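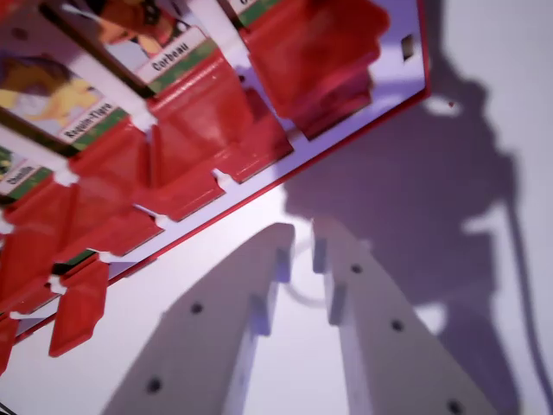
Figure 6.1 Gripper approaching a hinged-flap game board, seen from the wrist camera. Several flaps are folded down; the labels "Corbeau" and "Requin-Tigre" remain readable.

Chapter 6
Contact Faults in Light Manipulation

A fault that stops a robot is easy to log. A fault that lets the robot continue, with the wrong force on the wrong part, is harder to find and often costs more. This chapter deals with the second kind.

The opening case comes from the Tiltetti cell, a bench station built by Steltell to test the handling of small hinged parts. The task was to fold down single flaps on a plastic game board. During a series of 300 cycles, the gripper closed on the edge of the board instead of the flap and began to lift. The force limit had been set to 30 newtons for an earlier task and never reset. The controller saw no violation. The board tilted, one hinge broke, and the arm went on to the next target using a board position that was no longer valid.

Three causes were recorded:

The force limit was stored with the tool, not with the task.
The board position was measured once, at the start of the series.
Glare on the glossy flaps shifted the estimated edge by 5 millimeters — more than the clearance allowed.

None of these would have caused the damage alone. Section 6.1 defines contact faults and separates them from collisions. Section 6.2 covers the choice of force limits for thin plastic parts. Section 6.3 returns to the Tiltetti cell and works through its log line by line.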